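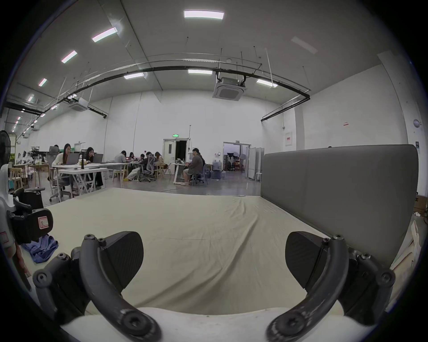 Progress report, Posau guest house training program
Tuesday, July 28, 2026

In this period we continued the housekeeping course in Posau and opened the second group in Tang. We received 273 applications for 40 places, which was more than we had planned for. The selection took longer than it should, and the Tang group began two weeks late.

Attendance is good in Posau. In Tang five trainees left during the first month, mostly for seasonal work, and we filled their places from the waiting list. The bus from Enau was changed in spring and arrives now after the morning lesson starts – we moved the lesson by 25 minutes.
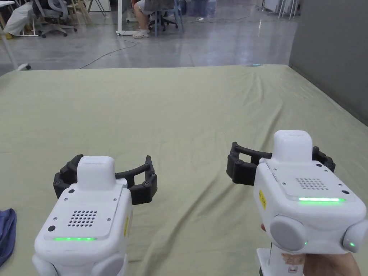 The agreement with Grakico for bed linen and towels is signed, but the second delivery is still missing. We wrote to them twice. Until it comes, the two groups share one stock and the laundry cost is higher than in the budget.

Spending on teachers' pay is as planned. We ask your permission to move the unused part of the travel line to laundry. The final tests are planned for September, and the full accounts will follow after them.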